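Dish scraping and wiping

Dish scraping and wiping, also called pre-cleaning or dry wiping, is the removal of food remains from plates, bowls and serving dishes before they are washed. It is normally done at the table, on a side counter or next to the sink, and it may be followed by hand washing or by a dishwasher cycle.

Purpose

Sauces and oils left on a plate pass into the wash water and are carried onto other dishes. Wiping reduces the amount of grease that reaches the drain and allows the same water to be used for more pieces. Dishes with starchy or egg-based remains are usually treated first, as these harden quickly at room temperature.

Equipment

The most common tool is a kitchen sponge. Many sponges have a soft side for glazed surfaces and a coarse side for food that has dried on. Rubber scrapers, paper towels and stale bread are also used. A tray with a raised rim is often placed under the dishes to catch drips and to protect a wooden tabletop, which may be marked by oil or standing water.

Method

Loose food is first pushed into a waste container. The sponge is then set on the thickest part of the residue and moved outward, so that the rim is cleaned last. Wide-rimmed plates call for a second pass along the inner edge, where sauce tends to collect. Tomato and curry sauces can leave an orange film that remains after wiping and must be removed with detergent. Clean plates are kept apart from soiled ones, and plates are not stacked until both faces have been checked.

Institutional practice

In large kitchens the work is assigned to a separate station ahead of the wash line. The Rekenham dining hall, which seats 113, introduced such a station under its kitchen manager, Bhavana Hegde, and handles up to 100 plates at each Saturday lunch. The Doolan handbook of household service, compiled by Demetrius Greenberg, devotes 31 pages to the clearing and cleaning of tableware.

See also: Dishwashing; Kitchen sponge; Serving tray; Tableware 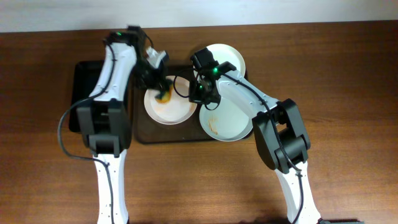

A sponge applied to sauce residue on a white plate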